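Residence Journal, Prandoscombe House
Entry of the Linen Steward
2023-12-10

The winter turnout of the linen room was resumed this morning at the usual hour. The work had been suspended for two days while the boiler on the east side was attended to, and the steward wishes to record that the delay has had no serious effect on the schedule. The upper shelves were cleared before the interruption. The lower shelves, the blanket chest and the returns from the guest bedrooms remained to be done, and it is with these that the present entry is concerned.

Ms. Glenys Bolger was on duty from the start. Mr. Kane Sutcliffe joined after the breakfast service and remained until the middle of the afternoon. Ms. Marama Faulkner was expected but was required at the Mimdale residence, where the winter turnout is also in progress and where, by her account on the telephone, the sheets have been put away without regard to size. The steward has offered the loan of our shelf labels. Mimdale has accepted.

The returns were dealt with first. Bedding from the guest bedrooms had been laundered in the course of the week and brought up in the large hampers, and the hampers had been left standing in the corridor, which is contrary to the fire notice. Mr. Sutcliffe moved them inside and was asked to see that the corridor is kept clear in future. He replied that the door to the linen room had been locked and that the key was with the steward. This was correct. A second key will be requested from the house office.

Sheets were folded by two persons, as the standing instructions require. The fitted sheets took longer than the flat ones. Ms. Bolger prefers to tuck the corners into one another before laying the sheet down, and Mr. Sutcliffe had been taught to roll them. The steward ruled in favor of tucked corners, the rolled sheets having twice fallen from the shelf during the autumn. Mr. Sutcliffe adopted the new method with good grace, and by the end of the first hamper his sheets could be placed on the same stack as Ms. Bolger's without comment.

The pillowcases were sorted by closure. Those with a plain flap go to the guest bedrooms and those with buttons go to the residents who have asked for them. Several were found to be short of a button. They have been placed in the mending basket with a note, and the button tin has been put beside it. The steward observes that the button tin contains almost every size except the one wanted.

After the mid-morning break the blankets were begun. The linen book gives the full holding of the house as 142 blankets of all kinds, including those presently on beds, and it was agreed that the figure should be confirmed before the new year. It was not confirmed today. The wool blankets were taken out of the chest, shaken at the open window and refolded with the lavender bags between them. The bags supplied by Sampaio in July have kept their scent well. Those left from the previous supplier have not, and have been thrown away.

The fleece blankets were taken next. The standing instructions say little about them, as the house had very few when the instructions were written. They are now the blankets most often asked for, in particular by residents who sit up late in the reading room. They weigh little and can be put through the ordinary wash. They also collect lint and hair, and hold a static charge in dry weather, and small articles cling to them and are carried off to the shelves inside the fold. Ms. Bolger reported finding a sock in this way last winter, in a blanket that had been put away since the spring.
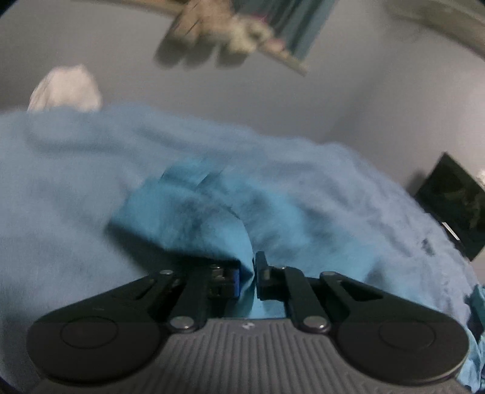
How should a fleece blanket be cleaned before it is put away for a season?
It should be shaken out, washed alone or with other fleece on a cool and gentle setting, and dried on low heat or on the line. Fabric softener should be left out, as it flattens the pile. The blanket should be fully dry before it is folded.

The foregoing was read aloud to those present and is to be copied onto the card inside the linen room door. Ms. Bolger asked that a line be added concerning towels, which must not be washed with fleece on any account. The line will be added.

There followed some discussion of how the fleece should be folded. The wool blankets are folded in thirds and then in half, and the shelves were built to that measure. Fleece folded in the same manner makes a thick parcel that leans to one side, and a stack of them will slide. It was decided to fold the large ones in half, in half again, and then to roll them loosely from the closed end. The steward is aware that this is the rolling method which was set aside earlier in the day for the fitted sheets. Mr. Sutcliffe drew attention to the point. The rolls will be kept in the deep bay under the window, where they cannot fall.

Blue fleece is to be kept together, light shades to the left and bright shades to the right. The reason is one of washing. The bright blue cloths gave up a good deal of color when they were new, and a cream blanket belonging to the second-floor lounge has carried a faint tint ever since. Mrs. Mafalda Gouveia, who has charge of the lounge, has been very patient in the matter. The cream blanket is still in use and is placed on the chair with the tinted corner turned under.

Luncheon was taken in the staff dining room. Soup was served, with the rye loaf. Mr. Florêncio Baptista, of the house office, stopped at the table to ask whether the two spare eiderdowns might be released to the Mimdale residence. The steward agreed in principle, subject to a signed receipt. The last eiderdown to leave this house without a receipt was seen at Mimdale in another cover, and the conversation which followed was not a comfortable one. Mr. Baptista undertook to prepare the form.

The afternoon was given to shelving. The labels were removed, cleaned and put back in a new order, so that the articles in daily use now stand between waist and shoulder height. Single sheets are on the left, double sheets on the right, and the odd sizes are on the bottom shelf with the mattress covers. The top shelf is reserved for things wanted once a year. The step stool has been moved from behind the door, where it was in the way of everyone, to the end of the second bay.

One difficulty was encountered. The bottom shelf on the right side has begun to bow, and a jar of dried peas placed at one end for trial traveled to the middle without assistance. The heavy table linen has therefore been taken off it and laid on the ironing table for the present. A request for repair has been entered in the maintenance ledger under number 23. The steward notes that request number 9, concerning the window catch in the same room, is still open.

Articles no longer fit for service were set aside at the end of the day. They comprise several thin bath towels, a number of tea cloths and one coverlet with a scorch mark of long standing. The towels will be cut for cleaning cloths. The tea cloths will go with them. The coverlet was made for the opening of the house, and the steward is reluctant to see it cut. It has been wrapped and returned to the top shelf, where it has been returned on each of the previous occasions.

An inquiry has been sent to Prornana for a price on replacement bath towels, white, in the heavier weight. The present towels have lasted more than nine years, and the steward has asked whether the same quality is still made. Should it prove too costly, the medium weight will be considered for the guest bedrooms only.

Ms. Bolger swept the floor and emptied the lint pail. Mr. Sutcliffe carried the empty hampers down to the laundry and came back to report that the small dryer had stopped with a load still in it. The load was moved to the large dryer and was finished shortly before supper. It consisted of the reading room cushion covers, which will be ironed tomorrow.

The linen room was locked at half past five. The key has been left with the house office for the night, with the steward's name against it.

Outstanding for tomorrow: cushion covers, buttons, the card for the door, the receipt for the eiderdowns. The count of blankets is carried forward.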